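Work and Automation, Unit 4: Who Packs the Fruit?
Course handout, September 2019

Please read this before class and bring your own notes on the Vodell case. I'm keeping it short because the reading pack is already long enough (sorry about that).

Last time we left off with the packing hall at Vodell, where gift baskets are put together by hand. I spent a good part of June there, and what I kept noticing was how much the packers know that isn't in any manual. Which fruit bruises, which one rolls, what goes in first so the basket looks full from the front. Put that on a job sheet and you get one line: "fill basket." Keep that gap in mind, it's the thing I want us to argue over! 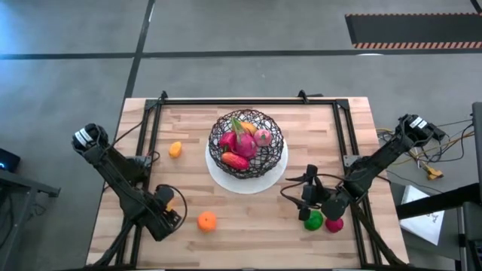
Economists like to split a job into tasks and then ask which tasks a machine can take. It's a handy method and we'll use it, but watch what happens when you try it on a packer. Picking up a piece of fruit is a task, sure. Choosing the piece is another. But what do you do with the glance across the bench to see whether your neighbor is running short? At Vodell that glance was half of what kept the line moving, and it would never have made it onto my task list if I hadn't stood there for 25 shifts.

Now compare Berge, the second site in your pack. Berge brought in arms for the basket line and kept the packers on as what they call cell tenders. The pay grade stayed the same, and the day did not. A tender watches, refills, steps in when something goes wrong, and then watches again. Several people told me they were less sore at the end of a shift and a lot more bored. One said she missed having her hands busy while she talked. I don't think we should wave that away as nostalgia.
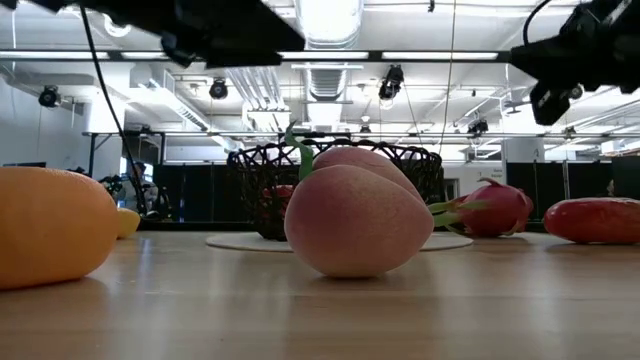 Then there's pace, which I'd put at the heart of the whole unit. When a person packs, the person sets the rhythm (within limits, and the limits can be nasty). When arms pack, somebody else has picked the speed, and the tender works around it. Berge's target was 2,000 baskets a week before the change and 3,973 after, with the same crew. Ask yourself who got the difference. The Skollwood agreement, on the last pages of your pack, is one attempt to put the answer in writing: around 80 hours of paid training per worker, plus a say in how fast the cells run. Read the clause on speed twice, it's slippery.

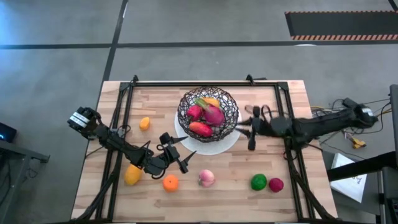

Fig. 3. Two arms at the basket, with more fruit still out on the table.

For the discussion, I'd like you to come in with a view on these:

Is tending a skilled job? Berge says yes in its hiring ads and no in its pay scale.

If older packers teach the engineers how a basket is filled, should they be paid for that? Lokville did pay, once, as a flat bonus, and the packers I met there were still split on whether it was fair.

What would you want to know about a packing cell before agreeing to work next to it?

Written responses are one page, please, and you can write in the first person. Lokville interviews are in the back of the pack, and we'll start with those.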